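Refinishing a Light Wood Tabletop with Hardwax Oil

Work at room temperature, and clear the top before you start. Wipe the surface with a damp cloth and let it dry overnight. Old wax has to come off with mineral spirits, or the new coat will not bond.

Sand with the grain using 120 grit, then 150. Stop there. A finer grit closes the pores and the oil sits on top. Vacuum, then wipe with a dry microfiber cloth.

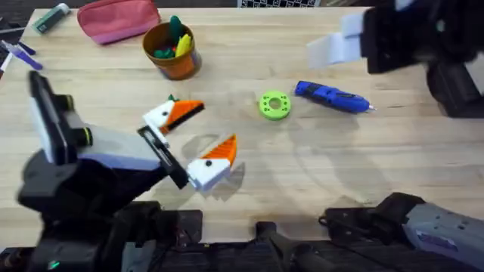 Stir the can from the bottom up – do not shake it. Pour a small amount and spread it with a white pad until the wood stops taking it in. Wait 2 minutes, then buff off all excess. Any oil left standing will cure sticky.

Check the result from a low angle against a window. Shiny patches mean excess oil; buff them again with a clean cloth.

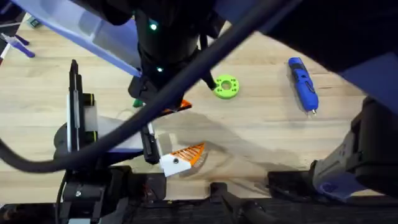 Leave the top for 24 hours before the second coat, which needs nearly half as much oil as the first. Keep water off it for a week.

Lay used rags flat outdoors to dry, or soak them in water in a lidded metal can. Oily rags left in a pile can catch fire on their own.

Updated Sep 8, 2026 by Lauri Harju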